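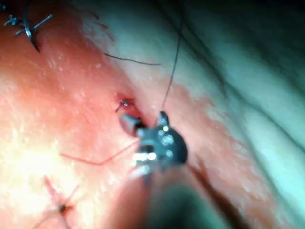
Two knots tied, one more stitch going in. Every stitch is a line in my budget sheet now

OK so a lot of you asked how the equipment planning is going for our suturing robot project, and I keep saying "fine," so let me do this properly. Long thread, get a snack.

The big lesson from January: the arms are the part everyone wants to talk about, and they're the part I spend the least time on. The price gets argued over once. The little stuff on the end comes back every single month.

Needle drivers, for a start. The quote from Hervieu lists them with a use limit, and I read right past it the first time (page 5, small type, my own fault). I had us down for 8 for the whole year. Then I put our practice schedule next to that limit and had to go lie down for a bit.

New number is 63. Same schedule, same people, I just did the math this time!

Then there's suture. We go through it like dental floss. I'd lumped it in with gloves and wipes under "misc" and it really needs its own row, with needles right next to it. If you're building one of these sheets, please give thread its own row.

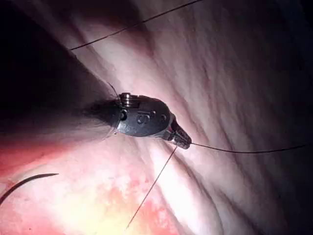 Jaws closed on the thread. All those tiny pins and the pulley up top are why I asked about service plans

Which brings me to service. Sulis quoted a flat yearly plan and Skillau wants to bill per visit. Per visit looks way cheaper until you ask how far away their tech lives. Ours would be coming from two states over, and travel is extra. I'm leaning flat plan for year one and then we look at the log and decide again.

Also asked both of them whether a worn driver can be rebuilt or has to be swapped. One said swap, one said "let me get back to you." Still waiting, it's been two weeks.

Somebody in my replies wanted to know about buying used. I did look! Vamemia had a refurbished setup and the price was lovely. But it takes the older style of driver, and I couldn't get anyone to tell me in writing how long those will be sold. Great deal on a printer, no ink, you know?

My sheet is at 127 rows now. I've got it split into stuff we buy once, stuff we buy every month, and stuff that shows up on an invoice and makes me say a bad word. Freight is in that last one. So is the training day, which I thought was included.

Next up is getting the second quote for lights and then I have to turn all this into one page for the people who sign things. If you've done a budget like this and there's a row I'm missing, tell me before I hit send please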